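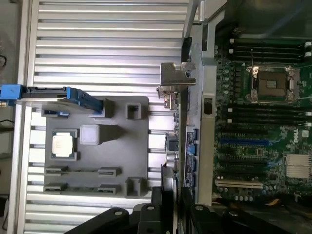
Slide 1. The Skavik cell: tray on the left, open computer on the right, seen from the wrist.

Good morning, and thank you for coming on a Saturday. (5/24/25, Grerkstead, second talk before lunch. Speak slowly.)

I will talk about one fault we had in February, and how we were looking for it in the wrong place.

Say first what the cell does. It takes parts out of old desktop computers and puts them in a tray, so they can be tested and used again. On the slide the processor is in its pocket and the socket on the board is empty. Point to the memory holders at the lower part of the tray, people always ask about them.

Slide 2. What went wrong
On a normal morning run the gripper went down to the socket with a processor and did not stop at the right height. It pressed too long. The force limit was set to 80 newtons and the arm stopped only when it came to this limit. The pins in the socket were bent and the board was lost.
No person was hurt. The door of the cell was closed and the interlock worked as it should.
Pause here. Let them read the log lines.

Slide 3. Our first idea
We thought it was the camera. We cleaned the lens, we made the calibration again, we changed the light. After each change the cell ran well for one or two days and we were happy too early. Then it happened again. In total we lost 5 boards.
I want to be open about this part. We changed several things at the same time, and so we could not know which one had helped.

Slide 4. The real cause
The force sensor is set to zero at the start of each shift. After a tool change it must be set to zero again. Our program did this, but it did not wait until the arm was standing still. If the arm was still moving a little, the zero was wrong, by up to 17 newtons. The stop at contact then came too late, or did not come.
The camera was never the problem. The good days were days with few tool changes.

Slide 5. What we changed
The arm now waits 2000 milliseconds before the zero is taken.
The zero is taken twice, and if the two values are not near each other the cell stops and calls the operator.
The force limit is lower for the socket than for the rest of the work. Before, there was one limit for everything, and I think this was our biggest mistake.

If there is time: the team in Flarkville had a similar fault with the Ebihara gripper. Do not go into details, their report is not finished.

Questions. Spare slide with the force curve is at the end.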